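2022-10-14
Von Hiyori Sasaki

Wir suchen Familien für das Testpublikum von „Rarov“

Für unsere neue Zeichentrickserie „Rarov“ suchen wir Kinder zwischen sieben und elf Jahren, die zusammen mit einem Elternteil die ersten Folgen ansehen und uns danach ihre Meinung sagen. Die Serie ist noch nicht fertig. Manche Szenen sind schon in Farbe, andere bestehen noch aus einfachen Skizzen, und an einigen Stellen fehlt die Musik. Wer sich daran nicht stört, ist bei uns richtig.

Worum es geht: Rarov ist ein junger Wassergeist, der in einem stillgelegten Hallenbad wohnt. Als das Bad wieder geöffnet werden soll, muss er sich mit drei Kindern aus der Nachbarschaft einigen, die dort schwimmen lernen wollen. Es ist eine lustige Serie, aber in der vierten Folge gibt es einen Abschied, über den wir im Team lange diskutiert haben. Niamh Ó Dubhghaill, von der die Drehbücher stammen, möchte diesen Abschied behalten. Unsere Regisseurin Kumiko Matsuda möchte ihn kürzer machen. Wir möchten deshalb gern wissen, wie Kinder diese Stelle empfinden und ob sie danach noch die nächste Folge sehen wollen.

Vielleicht kennen Sie das Studio Matsuda von der Serie „Drurnell“. Nach deren letzter Folge haben wir 853 Zuschriften bekommen, und in sehr vielen stand, dass das Ende zu schnell kam. Das hat uns beschäftigt, und dieses Mal wollen wir früher fragen. „Rarov“ ist keine Fortsetzung. Man muss „Drurnell“ nicht gesehen haben, und die Figuren von damals kommen nicht vor.

Was Sie erwartet

Eine Folge dauert 20 Minuten. Wir zeigen an einem Nachmittag zwei Folgen mit einer Pause dazwischen, es gibt Apfelsaft, Brezeln und für die Erwachsenen Kaffee. Nach jeder Folge spricht Misaki Nomura mit den Kindern in einer kleinen Gruppe. Die Eltern sitzen in dieser Zeit nebenan und füllen einen Fragebogen aus. Der Fragebogen läuft über das Programm Pronimis, ein eigenes Telefon genügt dafür, wir haben aber auch Papier.

Insgesamt laden wir 50 Familien ein, verteilt auf mehrere Termine im November. Jede Familie erhält 20 Euro und die Fahrkarten für den Nahverkehr. Geschwister dürfen mitkommen, wenn sie mindestens fünf Jahre alt sind – bitte schreiben Sie es in die Anmeldung, damit genug Stühle da sind.

Wen wir suchen

Besonders freuen wir uns über Kinder, die zu Hause noch eine andere Sprache als Deutsch sprechen. Die Folgen laufen auf Deutsch, und es ist für uns wichtig zu erfahren, ob die Witze auch dann verständlich sind. Ich selbst habe Deutsch erst als Erwachsene gelernt und musste mir zwei von den Wortspielen erklären lassen. Auch Kinder, die sonst wenig fernsehen, sind willkommen. Vorkenntnisse braucht man keine.

Nicht teilnehmen können Familien, in denen jemand bei einem Fernsehsender oder einem anderen Trickfilmstudio arbeitet. Dafür bitten wir um Verständnis. Außerdem unterschreiben alle Erwachsenen, dass sie bis zur Premiere im Mai keine Bilder und keine Einzelheiten der Handlung weitergeben. Die Kinder müssen nichts unterschreiben, und wenn eines auf dem Schulhof von Rarov erzählt, ist niemand böse.
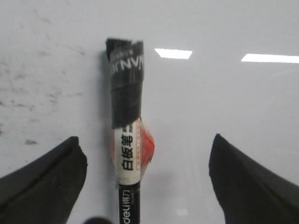
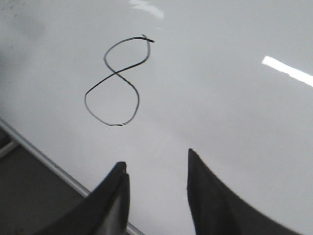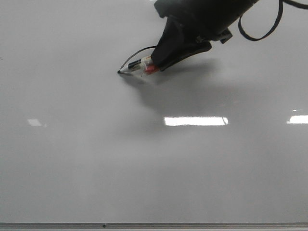
So melden Sie sich an

Schicken Sie bitte bis Ende Oktober eine E-Mail an das Studio Matsuda, Betreff „Testpublikum Rarov“. Wir benötigen den Vornamen und das Alter des Kindes, Ihren Namen, eine Telefonnummer und zwei oder drei Sätze darüber, welche Serien oder Filme Ihr Kind im Moment gern sieht. Auch Serien, die Sie selbst nicht mögen, dürfen Sie nennen. Fotos brauchen wir nicht.

Osamu Kudo beantwortet die E-Mails und ruft Sie wegen des Termins an, meistens am frühen Abend. Wenn sich mehr Familien melden, als wir einladen können, entscheidet das Los. Wer keinen Platz bekommt, erhält trotzdem eine Nachricht und kann auf Wunsch auf der Liste für die nächste Runde bleiben, in der wir die letzten Folgen zeigen.

Die Gespräche mit den Kindern werden nur als Ton aufgenommen und nach der Auswertung gelöscht. Wenn Sie damit nicht einverstanden sind, schreibt Misaki Nomura mit der Hand mit. Bitte sagen Sie uns in diesem Fall vorher Bescheid, dann machen wir die Gruppe etwas kleiner. Der Vorführraum liegt im Erdgeschoss und ist ohne Stufen erreichbar, Kinderwagen können im Flur stehen bleiben.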